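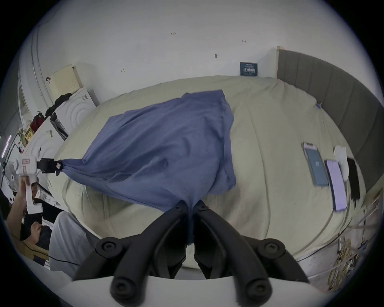 Slide 1: both grippers on the blue cloth, mid-stretch

OK, so leave this one up while people sit down. Hi, I'm Soledad Schumacher, I work on cloth handling at Multbridge, and I'm going to talk about the time our grippers wouldn't let go.

(Pause. Ask who here has tried to teach a robot to fold laundry. Wait for the groans.)

Two grippers, one cloth, a corner each. You pull until the fabric goes fairly flat, then you lay it down and open the fingers. On September 18, 2024 we were going through the logs and I noticed the release step was a mess. Out of 262 releases, 32 were late! The command said open, the fingers stayed shut, and the cloth came along for the ride.

Point at the corner at the bottom, see how it's pulled into a twisted point? Hang on to that, I come back to it twice.

My first guess was software, and I was wrong. (Own this, don't rush it.) Colin Lockwood spent 4 days in the timing code and found a very tidy bit of timing code. Then Roland Mellor took a finger apart on the bench at Rurnholm and found lint packed in behind a pivot. Thin fabric sheds, the joint drags, the motor pushes harder, and when it finally frees up it snaps open.

Slow down for the safety part. Ysaline Renaud had her thumb near the tip for one of those snaps. Bruise, no break, but we stopped everything that afternoon and I should have stopped it sooner.

What we changed: brush out the joints every 9 runs, cap the motor current, hands on the handle only until the fingers are fully open.

Next slide is the current plot. Skip the zoomed one if Glenys is waving at me about time.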